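About Detumlow

Home Reviews Adaptation Tracker About Write to us

Hi, I'm Kirsty Dunbar, and I started Detumlow because I couldn't stop arguing with my sister over whether a certain fantasy trilogy should have been two movies or one long series (series, obviously, and I'll be saying so until I'm old). She told me to go put it on the internet. So I did, one January, on a free blog with a horrible purple background, and it got 5 visitors in its first week. I think four of them were me on different devices.

We're a site about books that turn into movies and shows. That means announcements, casting news, release windows when we can get them, and long, slightly overheated reviews that compare what's on the page with what ended up on screen. We read the book first. Always! If the book is 800 pages, then the review is going to be late, and you'll just have to put up with us.

The Adaptation Tracker is the part most people come for. Right now it follows 117 titles, from "somebody bought the rights" all the way through to "it's out, go watch it." Anong Yensuk built it over a very long holiday break and still looks after it, and she's strict. A rumor doesn't go in. A star saying in an interview that they'd love to do it doesn't go in either. It needs a studio, a publisher or the author on record, and I have lost this argument with her more often than I'd like to admit.

Siriporn Phuthong writes our young adult coverage and the Pavo column, named after her favorite character in a comic she drew in high school. Ratree Rattanakul does thrillers and anything with a murder in a small town. I take the fantasy and whatever's left over.
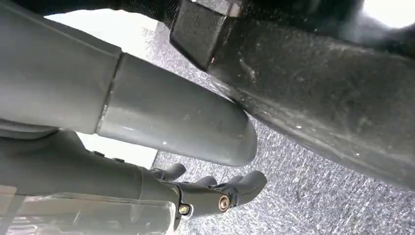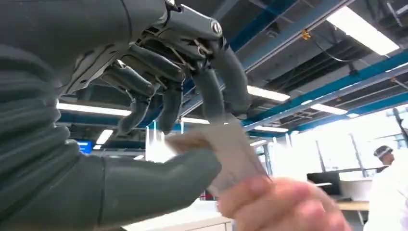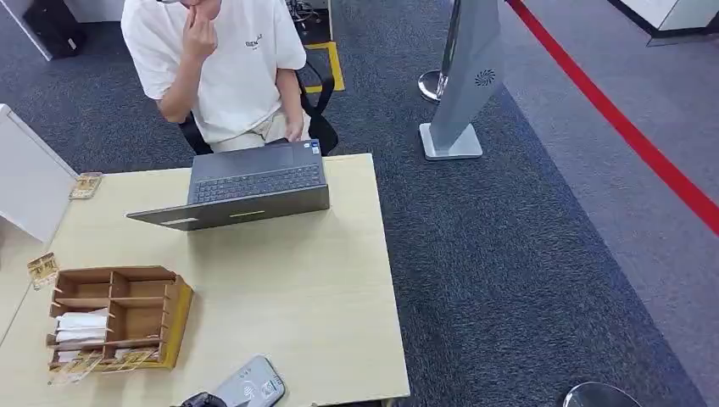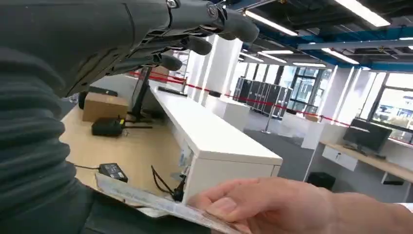 Chandrasekhar Varma wrote in to say that our reviews give away too many endings, and that he had the last chapter of a mystery ruined for him by a headline of ours before he'd even had his coffee. He asked for a spoiler line near the top of every review, with everything risky kept under it. Fair enough, and sorry again about the mystery. The line is there now, and headlines get a second pair of eyes before they go up.

A few other things people ask. We don't use star ratings. We tried them for a while and Ratree gave everything a three. We do accept review copies, and we say so at the bottom of the piece when we've had one. Nobody gets to read a review before it's posted, and that includes authors we really like.

The newsletter is called Pemau and goes out in the morning, twice a month, with new tracker entries and one book we think should be adapted next. So far we've pitched 85 of them to an uncaring world. If you've got a suggestion, send it over, and please tell us who you'd cast, that's the fun part.

Corrections go to the same address as everything else, through the Write to us page. Put the title of the book in the subject line or Anong won't be able to find it.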